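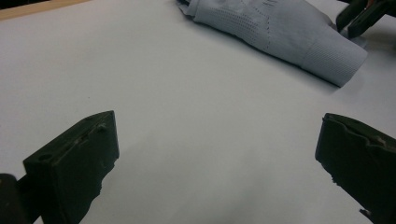 A knitter who hates waste: talking shop with Olanrewaju Ekpo

I'd been meaning to get Olanrewaju Ekpo on the phone ever since a friend showed up to dinner in one of his ribbed tops and I spent the whole meal staring at the hem (sorry, friend). He runs Iduvano, a small label that makes plain knitwear: tanks, tees, work gloves, a few hats when November comes around. No prints, no slogans. We ended up talking for most of a morning, and I've had to leave out a long stretch about laundry detergent that I may come back to some other time.

He started with gloves, which surprised me. I figured a guy who makes nice tank tops would want to talk about tank tops!

"Gloves paid the rent," he said. "The first big order I ever filled was 600 pairs for a plant nursery called Zamani. Gray, plain, thick cuff. They were supposed to be boring, and I fussed over them like a wedding dress."

The cuff is where he does most of his fussing. A work glove comes on and off all day long, he told me, and people grab it by the cuff every single time, so he likes his ribbing thick and a little longer than seems necessary. "If the cuff goes floppy, you start hating the glove. You don't even know why. You just leave it in the truck."

From there we got onto ribbing in general, and I'll admit I learned a lot. I always thought ribs were for looks. Olanrewaju talks about them the way my uncle talks about suspension on old pickups. Wide ribs at a hem keep it from flipping up. Finer ribs through the middle pull the knit in a bit, so you get some shape and skip the darts and extra seams. He went through eleven versions of one tank before he liked the way the band sat, and he says he still thinks about number nine.

"Number nine was comfortable," he said, kind of wistfully. "Ugly, but comfortable."
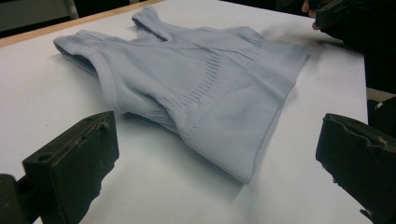

So should you hang a knit tank or fold it?

Fold it. Olanrewaju says the straps on a knit tank take all the weight on a hanger and slowly get longer, and once they've stretched there isn't much you can do.

His own folding method is quick. Lay the top face down, smooth it from the middle out with the side of your hand, bring the sides in, then tuck the straps down and fold up from the hem. He doesn't iron anything. If a top has been sitting in a heap in the basket, he gives it a good shake and leaves it flat on a table for a while, and he figures most creases will sort themselves out.

"People apologize to me for wrinkles," he said. "I made the thing to be worn. Go sit down in it!"

Gloves get a similar deal. He pairs them palm to palm and leaves them flat in a drawer. What he can't stand is the sock trick, where you roll one cuff over the other to make a ball. I do this. I did not tell him I do this.

I asked about color, because everything Iduvano sells seems to be some kind of gray or a washed-out blue. He laughed for quite a while. The yarn comes from a mill he calls by its nickname, Fluvaleck, and early on he bought 1,520 cones of their pale shades at a closeout price. He's still working through them. There was one season of mustard yellow, and he'd like us all to forget it.

Next up is a repair service he wants to call Irnach, after the street he grew up on. You'd mail in a glove with a blown-out fingertip or a tank with a tired strap, and he'd reknit the bad part. He's tried it out on his own family's stuff so far, including a glove of his brother's that by now is mostly patches.

"The thumb's original," he said. "I think."

He's hoping to start taking repairs once he's found a second pair of hands for the linking machine. In the meantime he told me to check the cuffs on whatever I'm wearing in the garden, so I went out to the shed that evening and looked. Both floppy.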